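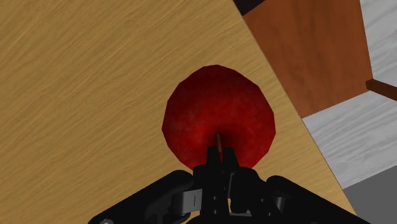
One reader asked us whether the Zeketti share screener would have warned him off casino stocks before they fell. It wouldn't have, going by the version he had, and we doubt the new one would either.

Zeketti Screener, desktop edition
Sold by Arnwood
Licence: one user, 12 months
Price: 800 a year, plus tax
Product code: 3905

What it does
The screener sorts listed leisure and gaming companies by debt, cash, dividend cover and how much of their income comes from a single town or licence. The maker says it follows more than 2000 shares. Most are large firms you could look up for nothing, and the smaller ones are updated late. Erinville, a resort operator we know fairly well, still showed last year's debt when we checked in December.

The "policy alert" feature
This is what the price rise is meant to pay for. When a government hints at help or a crackdown, a coloured flag appears beside the shares affected. The flag tells you there has been news. It can't tell you if the news is already in the price, and by the time we saw one the shares had usually moved. The sales sheet calls this "early insight" — we wouldn't.

What's in the licence
Screener and 21 ready-made filters
Export to spreadsheet
Email support, office hours only
Price history (end of day, no live prices)

Not included
Bond data, unlisted companies, tax reports. The Kong add-on for Asian markets is charged separately, and without it the gaming filters have rather little to work on.

Who might want it
People who already read company accounts and would like the sorting done for them. If you are hoping to be told what to buy, keep your money.

Renewal is automatic. To stop it, write to Arnwood 21 days before the licence ends.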